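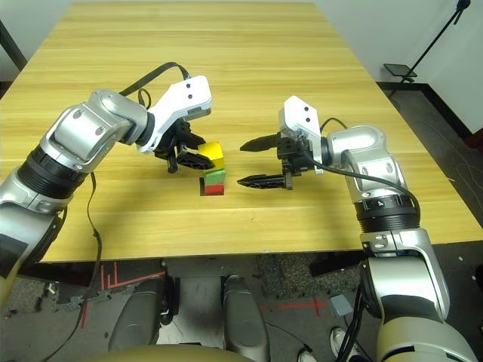 Notes from the June catch-up, teaching group, upstairs room at Toledo

I'm doing the minutes again, so you get them in my style. If I've got something wrong, shout and I'll fix it before they go up on the shared page.

There: Patricio Nieto (running it), Encarnación Barroso, the two from the Filtby office on the phone, and me. We started at 10:15, because the phone line took a while.

Last time's minutes

Fine with everyone, apart from Encarnación pointing out that I had written "left arm" where I meant "right arm" in the bit about the wrist cable. Fixed now. Sorry!

Where we are with the stacking demos

Patricio went through the count. We have 1187 recorded runs of the block stacking task, all done by remote control with the Kavach software. The target Filtby gave us was 1000, so we're over it and there was a small cheer down the phone. Then Encarnación spoiled it (nicely) by saying she'd been watching them back and doesn't think all of them should be kept.

Her main worry is the last block. People bring the top one in, let go a little early, and it ends up sitting crooked on the studs. Some operators leave it like that and end the run, some give it a nudge with the other gripper, and one or two pick it up and start over. So the arms are being shown several different endings to the same job, and she thinks that's why the trained version hovers at the top of the stack like it's forgotten what it came for.

Filtby asked if we could just throw out every run with a crooked block. Patricio didn't like that. He thinks the ones where somebody straightens it are the most useful thing we've got, and I have to say I'm with him – if it only ever sees perfect stacks it won't know what to do with a bad one. Encarnación is happy to keep the fixes as long as they're marked as fixes.

Agreed: keep the runs where the block gets straightened, mark them, and drop the ones where the operator stops with it still crooked. Encarnación will write down what counts as crooked, with a couple of stills, so we're not all guessing.

Which hand does what

This went on a good while. The written instructions say either gripper can place the top block, and the other one stays open and close by in case it's needed. In real life nearly all of us use our favorite hand and let the other arm drift off somewhere. I'm as bad as anyone. Patricio showed a run of mine where the spare arm wandered clear away from the stack and stayed there until the end, and I went a bit red.

Filtby would like the spare gripper to stay open and facing the blocks the whole way through. Encarnación said that's tiring on the wrist if you do it for a full session, and she's right, I felt it the next morning. We settled on shorter sessions: 60 minutes at the controls and then swap, even if you feel fine.

Agreed: spare gripper open and near the stack from the second block on. Patricio to change the instruction sheet.

Moving the arms by hand

Kudberg sent over the update that lets you take hold of the arms and lead them through the motion yourself. I had a go before the meeting and really enjoyed it! You get a much better feel for how hard you're pressing a brick down than you do through the controls. The trouble is you can't easily hold both arms and look at the stack from a sensible angle, and my hands kept getting in the head camera's view.

Encarnación suggested using it for the pressing-down part only, and doing the reaching and picking up remotely as we do now. Patricio wasn't sure the two kinds of recording would join up cleanly. Filtby said Kavach can tag them separately, but they haven't tried training on a mix.

Agreed: a small test, with 3 of us doing one session each by hand. I'm down for the first one. We look at the results before anybody makes plans.

Cables

Patricio asked us all to check for slack at the elbow and the wrist before each session, on both sides. A reach right across the table pulls them tighter than you'd think. No action, just please do it.

Other bits

Filtby want to know if we can go on to a taller stack after the summer. General feeling was yes, once the top block business is sorted out. Encarnación would like different shapes as well as more height, and said she'd bring some in.

I asked if we could name the recordings with the operator's initials, as I spent most of an afternoon hunting for my own runs. Patricio says it's a simple change and he'll do it along with the instruction sheet.

To do

Encarnación – write up what counts as crooked, go back over the existing runs and mark the fixes
Patricio – instruction sheet, initials in the recording names
Me – first hand-led session, short note on how it went
Filtby – ask Kudberg if the head camera view can be checked live while you're leading the arms

Finished at 11:40. Next one is same room, same time, and Patricio is booking the phone.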